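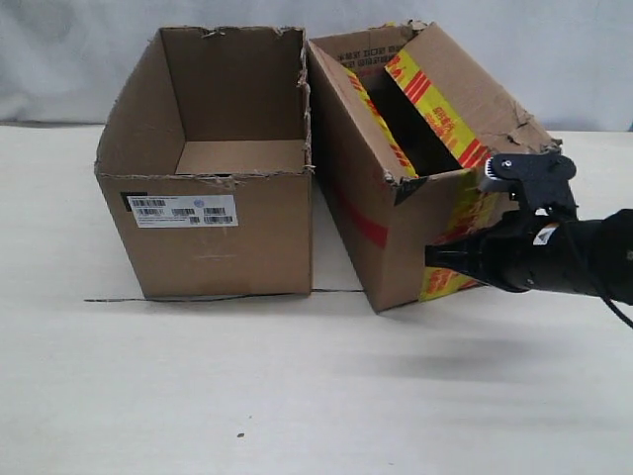
Two open boxes on the packing table, the right one with yellow and red tape.

Box reuse checklist, Grondgate packing room (May)

Before you fill any used carton, please take a minute and go through these with me. I know it feels slow when the shelves are full, but we send out so many good secondhand parcels this way and I'd love for every one of them to arrive in one piece!

[x] Rim and edges. Left box: torn along the top where the flaps came off, a bit frayed but I can live with it. Right box: torn corners and a crumpled rim, worst at the upper right. Not for books, please.

[x] Old labels. The left one still has its white shipping label with barcodes on the front. Peel it or cover it completely, and do check the other sides too (I once had a parcel travel happily back to Uzor).

[x] Old tape. Leave it if it lies flat, trim it if it lifts.

[ ] Floor of the box. Press with your palm, all the way into the corners. Still to do for both.

[ ] Closing. No flaps on the left box, so it needs a cut sheet on top, or keep it as an open tray for sorting, which would be my choice.

[ ] Flatten and recycle anything that fails 2 checks.

Spare sheets are under the Zikora shelf, and more tape is on order.

We use cookies to remember your settings. Accept | Manage

Related
Drunder tape dispensers: cleaning the blade
How we reused 1,454 cartons
Storing flat boxes off the floor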